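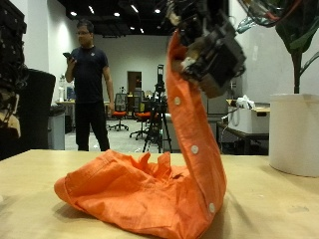
*Last changed: July, 4:13 p.m.*

**Ticket 63 – Orange button-up shirts, creasing along the placket**
Site: Busten folding room
Status: Open

The Vetero counter reported that orange shirts from the Magaña order were arriving with creases beside the white buttons. The order comprises 200 shirts; 13 were returned.

**Findings**

- Shirts had been stacked with the buttons undone.
- Wrinkles were pressed in along the placket seam.

**Action**

1. Returned shirts are to be steamed again and buttoned from the collar down.
2. Stacks are limited to 4 shirts – no exceptions for late orders.

Brarnevberg has been asked to confirm the steam setting. Reply pending.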